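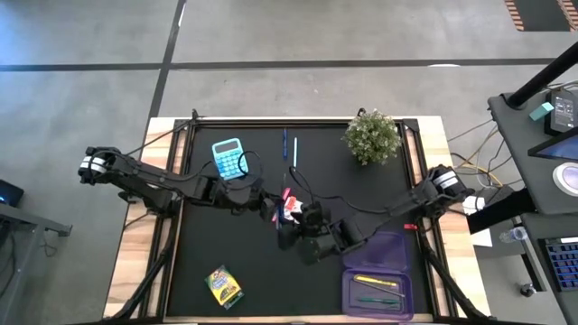 Notebook, bimanual table, software side
1 March 2026
Written by Szymon, with remarks from Guadalupe and Vilho

Continued from the last entry. The open problem is still the same: when both arms work near the middle of the mat, the planner either refuses to plan, or it gives a path which is legal but very ugly, with the elbow going high and the wrist turning almost a full turn for nothing.

First I checked the simple things. Joint limits in the config file are the same as on the controllers. The base transforms are from the October calibration and I did not touch them. The time stamps of the two arms were not the same, the left one was late by 4 ms against the right one. This is small, but our collision check takes the newest state from each arm and thinks they are from the same moment. I changed it so that it interpolates both to a common time. Guadalupe reviewed the change and asked for a test with a bigger artificial delay, so I added one with 100 ms. It passes now, before the change it failed.

Then the real reason, I think. In the collision scene each gripper had a padding which was chosen for free space motion. Two padded grippers can not come close to the same small object, because the paddings touch before the fingers are anywhere useful. So for the planner the marker holder in the center was not reachable for two hands, only for one. Ezequiel told me this already in the winter and I did not believe him, I apologize here in writing.

What I did:
Padding is now a property of the motion segment. Transit segments keep the old value. Approach segments use a small one, and only for the pair left fingers / right fingers. Links and wrists keep the full padding always.
Speed limit on approach segments is lowered in the same place in the code, so it is not possible to have small padding with full speed.
If the segment label is missing, the code takes the transit value and writes a warning.

Replay of logged goals: I took the set which Patricio collected, 1,738 goal pairs. The planner finds a path for 82 percent of them. I do not have a fair number for the old version, the old run was done with another timeout, so I will repeat it during the night with the same settings. Please do not quote the number before this.

Perception notes. The detector runs on the view of the whole table. Big flat things are easy: the calculator, the crayon box. The box lies at an angle and the orientation estimate is good. The pencil case is harder. It is translucent and open, and the detector sometimes gives one box for the whole thing and sometimes a second one for the lid alone. The tracker then makes two objects, and the planner tries to avoid an object which is only half real. For now I merge detections of the same class if they overlap enough. Vilho does not like this and he is right, two real cases side by side would also be merged.

The two pens near the top are stable as separate tracks as long as the arms are away from them. The markers in the middle are the bad part: with both grippers over them the fingers and links hide a lot, the confidence falls and the tracker deletes the object after its timeout. The planner then believes that the center is free! I changed the rule, an object which is hidden by our own arm model is kept at the last pose and its age is frozen. I need to be careful here, if the arm carries the object away the frozen pose is wrong. Gripper state should decide this. Not written yet.

The plant is in the collision scene as one simple cylinder. The leaves go over the rail of the frame and the cylinder does not cover them. I made it wider — the right arm loses some space in that corner, but no goal in the set is there.

Cables are still not modeled at all. Vilho proposes a penalty on total wrist rotation, so that the cable of the left arm does not wind around the links. Cheap to try, I put a branch with the name wrist-penalty.

To do
Night replay with old padding and equal timeout (me)
Gripper state into the tracker (me, Guadalupe reviews)
Better rule for the case and its lid (Vilho)
Ask Patricio if the goal set has any two-hand goals on the pencil case, I found none with a quick search
Rename "pad_mode", it says nothing to a person who reads it first time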